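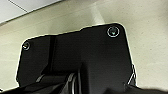

Notes from the Flanimstead workshop, 9/27/19

The gripper on the Kaltisar arm dropped a jar of pickled onions last month. It had moved the same jar, or its cousins, without complaint since we set the cell up, and then one afternoon it carried a full one to the top of its travel, paused as it always does, and let go. The floor still smells of it.

Dropping things is allowed. What bothered us was the log, which said the jar was still being held. According to the software the arm went on to deliver it to the crate, released it gently and came back for another. It did this for 30 cycles, moving nothing from one place to another with great care, until somebody came back from lunch.

We blamed the software first, as is traditional. Negi, the program that decides when a grip counts as a grip, looks at how hard the finger motor is working and says yes or no. We spent two days reading it and found a spelling mistake in a comment. Then we blamed the jars. Then, for one low afternoon, the humidity.

The trouble was a screw. One of the pair holding the front cover of the gripper had backed out by less than a turn, and the cover had shifted far enough to rub on the finger linkage behind it. The motor was pushing against the cover and Negi, seeing plenty of effort, took this for a jar. A gripper fighting its own lid feels much the same as a gripper doing its job, if current is the only thing you measure.

The service sheet says to check the cover screws every 1000 cycles. Ours had done 2699, and the box on the sheet had been ticked anyway, in three colours of pen. We have had a conversation about ticking boxes.

There is a duller and more serious side to this. The cell's guard door is allowed to unlock when the arm is parked and the gripper reports itself empty. Had the fault gone the other way, it would have reported empty while holding a full jar over the place where people put their hands. We were lucky in the direction of our mistake, and would like to stop depending on that.

So, some changes. The cover screws now get thread lock and a paint mark across the head, so that a turned screw shows without a spanner or an opinion. The check comes round every 400 cycles, and the arm won't start the next batch until it has been done. Flikel are sending a small switch for the fingertips, which will give Negi a second view on whether there is a jar present. The door stays locked until both agree.

Until the switch turns up we are running at half speed with plastic jars. Anyone wanting the old service sheet for training purposes can have it. It is very neatly filled in.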